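4 Unterlagen auf der Arbeitsfläche

4.1 Das Tischset außerhalb des Esstisches

In der haushaltswissenschaftlichen Literatur wird das Tischset überwiegend dem gedeckten Tisch zugerechnet. Es markiert dort den Platz einer Person, schützt die Tischplatte und gehört zum Vorgang des Eindeckens, mit dem es aufgelegt und nach der Mahlzeit wieder abgenommen wird. Die im Projekt Hasta dokumentierten Küchen zeigen daneben eine zweite Verwendung, die in den bisherigen Typologien allenfalls als Randerscheinung geführt wird: das Tischset als dauerhaft aufliegende Unterlage auf der Arbeitsfläche. Von den 48 untersuchten Haushalten verfügten 22 über mindestens eine solche Unterlage in unmittelbarer Nähe zur Kochstelle oder zur Spüle.

Die Abgrenzung gegenüber verwandten Gegenständen bereitete bei der Kodierung zunächst Schwierigkeiten. Schneidbretter, Abtropfmatten und Geschirrtücher erfüllen teilweise dieselben Aufgaben und werden im Alltag an denselben Stellen abgelegt. Als Unterlage im Sinne dieser Untersuchung gilt ein flächiger, beweglicher Gegenstand, der zum Zeitpunkt der Begehung auf der Arbeitsfläche lag, auf dem andere Gegenstände stehen oder abgelegt werden konnten und der nach Auskunft des Haushalts weder zum Schneiden noch zum Abtropfen bestimmt war. Zugeschnittene Wachstuchreste wurden einbezogen, fest verklebte Folien dagegen ausgeschlossen. Strittige Fälle wurden von zwei Personen unabhängig kodiert und anschließend besprochen.

Auffällig ist die gestalterische Nähe der Unterlagen zum Esstisch. Die Mehrzahl trägt Rauten- oder Karomuster, häufig mit einem einfarbigen Rand und einer abgesetzten hellen Bahn. In den Gesprächen wurde das Muster selten als Grund der Anschaffung genannt, wohl aber als Grund dafür, dass ein bestimmtes Set vom Tisch in die Küche gewechselt war. Genannt wurden verblasste Farben, aufgebogene Ecken und der Umstand, dass ein Satz nicht mehr vollständig war. Der Gegenstand wird damit innerhalb der Wohnung weitergereicht, bevor er sie verlässt, ein Weg, den Shirima in ihrer Vorstudie zur Stadt Prantl für Handtücher und Geschirr in ähnlicher Form beschrieben hat.

Zu unterscheiden ist ferner zwischen der belegten und der freigehaltenen Unterlage. Auf der belegten Unterlage haben bestimmte Gegenstände einen festen Ort, in der Regel eine Obstschale, ein Teller oder ein Gefäß mit Kochbesteck. Die freigehaltene Unterlage dient dem kurzfristigen Abstellen. Zwischen beiden Formen bestehen Übergänge: Ein Teller kann über Wochen an derselben Stelle stehen und zugleich der Ort sein, an dem Einkäufe zuerst abgelegt werden. Obst nimmt hierbei eine Sonderstellung ein. Es wird in den untersuchten Haushalten selten in Schränken aufbewahrt und ist deshalb der am häufigsten genannte Inhalt der belegten Unterlage.

Abbildung 1: Zitrone und weißer Teller mit schmalem blaugrünem Rand. Tischset mit braunem Rand, weißem Streifen und Rautenmuster in Braun und hellem Rosa.
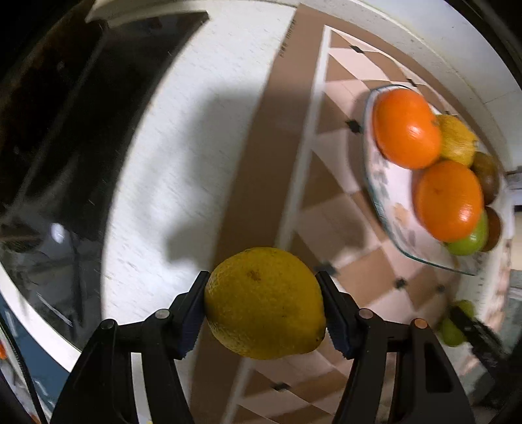
4.2 Zonierung der kleinen Arbeitsfläche

Die Funktion der Unterlage erschließt sich erst im Verhältnis zur gesamten Arbeitsfläche. In den kleineren Küchen des Samples liegt zwischen Kochfeld und angrenzender Wand oder Spüle nur ein kurzer Abschnitt, auf dem vorbereitet, abgestellt und gelagert wird. Eine bauliche Gliederung dieses Abschnitts fehlt. Die Haushalte stellen sie selbst her, und zwar mit beweglichen Mitteln, die sich ohne Werkzeug anbringen und wieder entfernen lassen.

Drei Bereiche konnten in nahezu allen Begehungen benannt werden. Der heiße Bereich umfasst das Kochfeld und dessen Rand. Töpfe und Pfannen in täglichem Gebrauch verbleiben hier häufig auch außerhalb der Kochzeiten, insbesondere der Wok, für den in den Unterschränken oft kein passender Platz vorhanden ist. Der Arbeitsbereich schließt unmittelbar an. Er wird vor dem Kochen geräumt und ist in der übrigen Zeit unterschiedlich stark belegt. Der hängende Bereich schließlich nutzt die Wand: Haken, Stangen und Beutel entlasten die waagerechte Fläche und halten Vorräte in Griffweite.

Die Unterlage liegt in der Mehrzahl der Fälle im Arbeitsbereich und reicht bis nahe an das Kochfeld heran. Ihre Kante wird von den Befragten als Grenze verstanden, auch wenn sie nicht als solche bezeichnet wird. Was auf der Unterlage steht, gilt als aufgeräumt; was daneben steht, wird als vorläufig abgestellt betrachtet. In einem der 52 geführten Gespräche wurde dies so formuliert: »Auf der Matte darf es bleiben, daneben muss es abends weg.« Vergleichbare Äußerungen finden sich in Haushalten sehr unterschiedlicher Größe. Sie beziehen sich auf Obst und Geschirr ebenso wie auf Medikamente, Schlüssel oder Post.

Für die Reinigung ergibt sich daraus eine eigene Abfolge. Die Unterlage wird mit den darauf stehenden Gegenständen angehoben oder verschoben, die Fläche darunter abgewischt und die Unterlage zurückgelegt. Mehrere Haushalte gaben an, die Unterlage selbst nur am Samstag feucht zu reinigen, die freie Fläche hingegen täglich. Der Belegungszustand bleibt bei diesem Vorgehen weitgehend erhalten, was die Beständigkeit mancher Anordnungen über den gesamten Erhebungszeitraum erklärt.

4.3 Wand, Schrift und Aufkleber

Neben der waagerechten Gliederung wurde die Ausstattung der Wandfläche erfasst. Geflieste Wände bieten sich hierfür in besonderer Weise an: Sie sind abwischbar, nehmen selbstklebende Haken und Aufkleber auf und liegen beim Arbeiten auf Augenhöhe. In der Küche, auf die sich die Abbildungen beziehen, sind die Fliesen weiß. Unterhalb der Dunstabzugshaube befindet sich ein farbiger Wandaufkleber mit großen chinesischen Schriftzeichen, Wolken, einer lächelnden Sonne und Goldbarren, daneben ein weiterer Aufkleber in Form einer Orange mit grünem Blatt. An der Wand hängen außerdem durchsichtige Kunststoffbeutel. Das Tischset auf der Arbeitsfläche trägt auf seiner weißen Mittelbahn den Schriftzug »DREAMS AS HORSES«.

Abbildung 2: Arbeitsfläche neben dem Gaskochfeld mit Wok. Langes Tischset mit Rautenmuster in zwei Feldern, darauf eine ovale weiße Obstplatte mit dunkelblauem Rand und aufgemaltem Blattdekor.

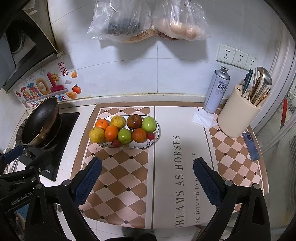 Schrift in der Küche ist im Sample weit verbreitet und verteilt sich auf zwei Gruppen. Die erste Gruppe bilden Aufdrucke, die mit dem Gegenstand erworben wurden und denen die Befragten keine Bedeutung beimessen. Englischsprachige Wendungen auf Tischsets, Dosen und Geschirrtüchern fallen fast durchweg in diese Gruppe. Auf Nachfrage konnten viele Befragte den Wortlaut eines Aufdrucks nicht wiedergeben, obwohl der betreffende Gegenstand täglich benutzt wurde. Die zweite Gruppe umfasst Schriftzüge, die bewusst angebracht wurden. Hierzu zählen Segens- und Glückwünsche, Kalenderblätter sowie handgeschriebene Zettel mit Garzeiten oder Mengenangaben.

Beide Gruppen unterscheiden sich auch in ihrer Lage. Bewusst angebrachte Schrift befindet sich überwiegend an der senkrechten Fläche und dort vorzugsweise in der Nähe der Kochstelle. Aufgedruckte Schrift liegt auf der Arbeitsfläche, wird von Gegenständen verdeckt und ist je nach Ausrichtung der Unterlage nur von einer Seite lesbar. Eine Ausrichtung nach der Leserichtung wurde in keinem Gespräch als Kriterium genannt. Maßgeblich waren die Länge des verfügbaren Abschnitts und der Abstand zur Flamme.

4.4 Einordnung und Grenzen der Erhebung

Die Befunde stützen die Annahme, dass die Gliederung kleiner Arbeitsflächen in erheblichem Umfang durch ursprünglich anderweitig bestimmte Gegenstände geleistet wird. Für die Küchenplanung ist dies insofern von Belang, als gängige Planungshilfen, darunter der im Projekt herangezogene Leitfaden Flindar, die Arbeitsfläche als leere Fläche ansetzen. Die tatsächlich verfügbare Vorbereitungsfläche fällt in den Haushalten mit belegter Unterlage geringer aus, ohne dass dies von den Befragten durchgängig als Mangel geschildert worden wäre.

Einschränkend ist auf die Zusammensetzung des Samples hinzuweisen. Die Haushalte wurden über Aushänge und persönliche Weiterempfehlung gewonnen, Einpersonenhaushalte sind dadurch stärker vertreten als in der Grundgesamtheit der Wohnanlage. Von 200 angeschriebenen Haushalten der parallel vorgesehenen Briefbefragung ging ein zu geringer Rücklauf ein, um ihn getrennt auszuwerten; die Antworten wurden lediglich zur Prüfung der Kategorien herangezogen. Jahreszeitliche Schwankungen der Belegung, insbesondere die im Dezember von einigen Befragten erwähnte Ausweitung der Obst- und Gebäckvorräte, konnten mit einmaligen Begehungen nicht erfasst werden.

Offen bleibt ferner, in welchem Maß das Material der Unterlage ihre Verweildauer bestimmt. Eine materialbezogene Auswertung ist für den zweiten Projektabschnitt in der Siedlung Vurard vorgesehen. Die Kodieranweisung wird hierfür um Angaben zu Kantenlänge, Oberflächenbeschaffenheit und Reinigungsweise ergänzt.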